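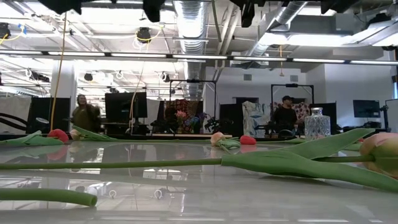 Tulips on the table, quilt and plants in the back of the room.

Gundale Two-Arm Tabletop Bench — what's in the package and what to budget

I put this page together because I get the same emails every week, and most of them boil down to "can I just buy the arms?" You can! But you'll be back for the rest within a month, so let me walk you through the whole thing the way I'd plan it for my own shop.

The package is two arms, one gripper each, the framed table, the white work surface, a wrist camera for each arm and one overhead view. The arms go on opposite sides of the table so they can both get to the middle. We use flower arranging as our standard demo because it asks for a bit of everything (thin stems, floppy leaves, glass that tips if you look at it wrong), and if a bench can do that, your small parts are probably going to be fine.

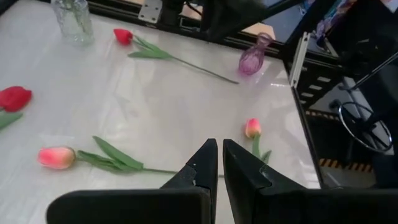
Fingers are the part I'd spend time on before ordering. The standard set is a broad, tapered pair, and I like them for stems and anything else you need to pick up off a flat surface. If you're mostly moving boxes, ask me about the wider Zuvetti pads instead — they run $842 for both arms and swap in with one hex key.

Now the surface. Our glossy white board wipes clean in seconds, and I love it for that, but it does throw back your ceiling lights. The Gestadis matte top costs the same, so just tell me which one you want. If your cameras are going to sit under long tube lights, I'd go matte. 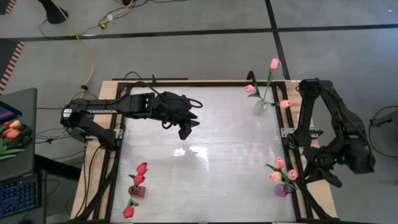
Three vases, three tulips in each, with the right arm folded out past the table edge.

Floor space catches people out. Everybody measures the table and forgets that an arm can swing out over the floor when it's parked. Leave 40 inches clear on each side, and put the operator's desk close enough to reach the keyboard without leaning over the rails. Cables too — plan their route before the bench shows up, because moving a loaded table is no fun at all.

Stuff to put in the budget besides the bench:

Spare fingers, one set per arm
Sheikh cable kit, $2,301 installed
Props for practice (artificial flowers hold up nicely, cheap glass doesn't, so buy extra)
Floor tape
Two days of somebody's time for setup
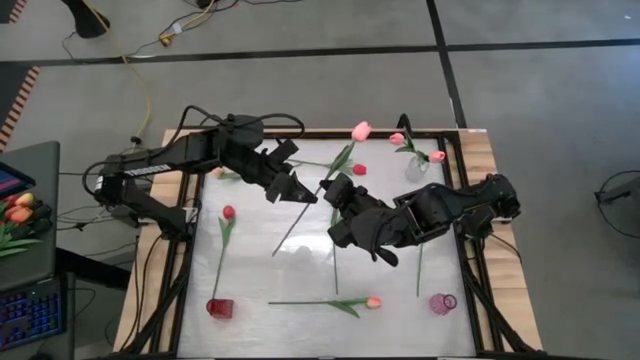
Working both arms in the middle at once is the whole point of buying two, and it's also where your setup time goes. Start slow, with the speed limit on, and give the grippers one shared object before you give them a tableful. I'd hold off on glass for the first week or so.

Lead time is 10 weeks right now, a little longer if you order in June when the schools all buy together. The price includes delivery to a ground-floor door. Stairs are extra, and please do mention the stairs!

Want a quote? Send me your room measurements, your ceiling height and a few words on what you'll be handling, and I'll write back with a full list and a total.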